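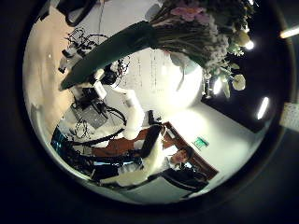

Fernero readme

So this is the folder of magazine covers I put together while planning Fernero, my indie folk magazine. I kept losing my notes, and Štefánia Ondrejka (she's editing the reviews section) told me to put them all in one spreadsheet. Good call!

What's in it: 924 covers, one row each, with the masthead font, the main colors, what the cover star is wearing, and how many cover lines there are. The fonts column is my best guess, so please don't quote me on it. Rows marked "Vollutitz" came from Orlando Urrego's scans, and he cropped his tighter than I did.

The file called survey.csv has 60 replies from readers about price and free gifts. Most of them wanted a poster. I left out names and emails, and ages are grouped.

Still missing: back covers, anything from Sustmont (their scans were too blurry to read), and the 30 covers I want to redo in May, when I get the good scanner back.

Use whatever you like for class or your own zine, just don't reprint the covers themselves. If you spot a wrong font, tell me and I'll fix the row.

Last updated 6 March 2024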